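**February, bench notes, sourdough starter trial (Briltby flour vs. Gamden flour)**

Started 7:40 a.m. Both jars fed at equal weights, 70 g flour to 70 g water, with 100 g of old starter held back in the fridge as a spare. Water at 85 °F from the kettle mix. Huiling's thermometer and mine disagree by a degree; used hers for everything.

Gamden jar rose faster through the morning and had domed by 11:15. Briltby jar lagged and smelled more of yogurt. Rubber bands moved to mark the new levels.

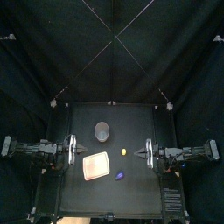 Noon: Briltby caught up to the Gamden band. Texture is stringier, holds on the spoon. Wendell thinks the bran fraction is higher than the bag says. Sifted a cup through the fine mesh and left the bran in a labeled tub for him to weigh.

Float test at 1:30 p.m. Gamden floated. Briltby sank, then floated on a second spoonful taken from nearer the top. Not counting that as a pass.

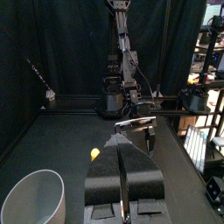 3:10 p.m. Gamden starting to fall, streaks on the glass. Briltby still flat on top. If the lag repeats tomorrow, feed Briltby earlier and leave Gamden on the same schedule.

To do:
- ask Ariel for the protein figure on the second Briltby bag
- replace the lid on the Gamden jar, thread is chipped
- Ignacio wants discard for crackers, leave it on the lower shelf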